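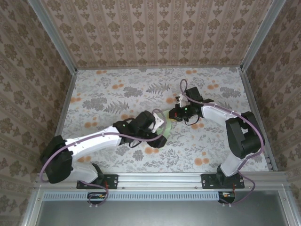
2021-03-10

Families of workers who disappeared from the Barbosa sugar estate during military rule have asked a court in Herkeo to reopen the case, four months after records thought to have been destroyed were found in a former police building.

The petition was filed by Danari, a group that represents relatives of the missing. It covers 40 people who were taken from their homes or from the estate's housing blocks over a period of 16 days. None of them was seen again.

An earlier inquiry was closed without charges. The judge at the time ruled that there was no written proof the men and women had ever been in custody.

Danari says the papers found in November change that. They include more than 400 pages of duty logs, fuel receipts and transfer orders. Several of the orders list prisoners by their estate payroll numbers, and the group says it has matched those numbers to names on the petition.

The families want investigators to search land near the old airstrip at Ririk, which appears in the logs as a drop-off point. They are also asking the court to question four retired officers who signed the transfer orders. Lawyers for two of the officers said their clients denied any wrongdoing and would respond in court. The other two have not commented.

Prosecutors have argued in the past that an amnesty law prevents any trial. Danari says the law does not apply to people whose remains have not been found, and that the court could order a search even if no charges follow.

The company that now owns the estate said it bought the land after the events and would give investigators access if asked.

A first hearing is expected next month.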